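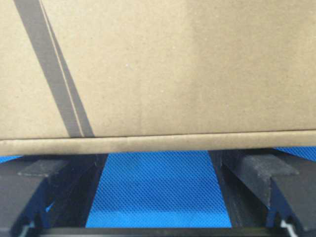
Medve hand truck, the folding one. Review after one house move and a bit.

Quick one becuase I still have half a kitchen to unpack.

Bought it for $167 at the hardware place in Voddale, two weeks before we moved. Rated to 100 kg. Folds flat, aluminium, pull-out handle, two rubber wheels that tuck in when you lift the toe plate. Wanted something that would fit behind the passenger seat and not have to be returned by 5 pm like the rental ones.

Assembly: none really. Wheels were already on. One plastic cap for the axle in a bag, pushed on by hand. Instructions are a single sheet, drawings only, and drawing three is upside down.

Good stuff first. Light. I can carry it up stairs one-handed. Unfolds in a couple of seconds once you get the knack, which is foot on the plate, pull handle, done. Rolls nicely on concrete, tiles, the ramp at the storage place. Took three book boxes at a time from the truck to the front door with no complaints. Took the washing machine too, although Nuwan walked in front with his hands on it the whole way and I wouldn't have tried it alone.

Toe plate is the best bit. Thin enough to slide under a carton without tipping the carton first. My old one (a Brokik, steel, died in September when the weld let go) had a plate like a garden step and you had to kick everything onto it.

Now the not so good.

Gravel. Forget it. Wheels are too small and they dig in. We have maybe four metres of gravel between the driveway and the side gate and I ended up laying down old fence palings. Ximena from next door lent me her big pneumatic tire one for the fridge and it was a different world. If your place has gravel or lawn to cross, buy fat wheels and skip this.

Handle wobble. There's play in the top section at full height. Doesn't get worse, or hasn't yet, but on a kerb with a heavy load you feel it. At the middle height its fine. I'm short so middle height suits me. Miklós is well over six feet and hated it, used it bent over, then stopped using it.

The elastic cord that comes with it is rubbish. Hooks opened up on day one. Use a proper ratchet strap or a cam strap and go around the back bar, not the handle tubes. The tubes have a seam that'll chew the webbing.

Wheels don't always fold in. Left one sticks. Bit of silicone spray sorted it for a few days, then back to sticking. I give it a tap with my boot.

Stairs going down, loaded: okay with 30-odd kilos, sketchy past that. No skids on the back so the frame bangs on every step. Marked the paint on two treads. Pipe insulation taped over the bottom bar would probably fix that, haven't done it.

Compared prices before buying. The next model up is $292 and turns into a flat four-wheel trolley. Andor has that one for his market stall and likes it, but it weighs a fair bit more and you'd want to be using it every week to bother.

Warranty is 14 months, odd number. Have to register it on the Lomutstead website, which wanted my date of birth for some reason. Emailed them about the sticky wheel, got an auto reply, nothing since. Will update if I hear.

Would I buy it again? For apartments, offices, anyone with sealed paths, yes. For a farm or a gravel drive, no. For me, with the gravel, I'd probaly still get it because it lives in the car and I've used it for potting mix and the neighbour's dishwasher since.

3.5 out of 5. Would be 4 with a decent strap in the box.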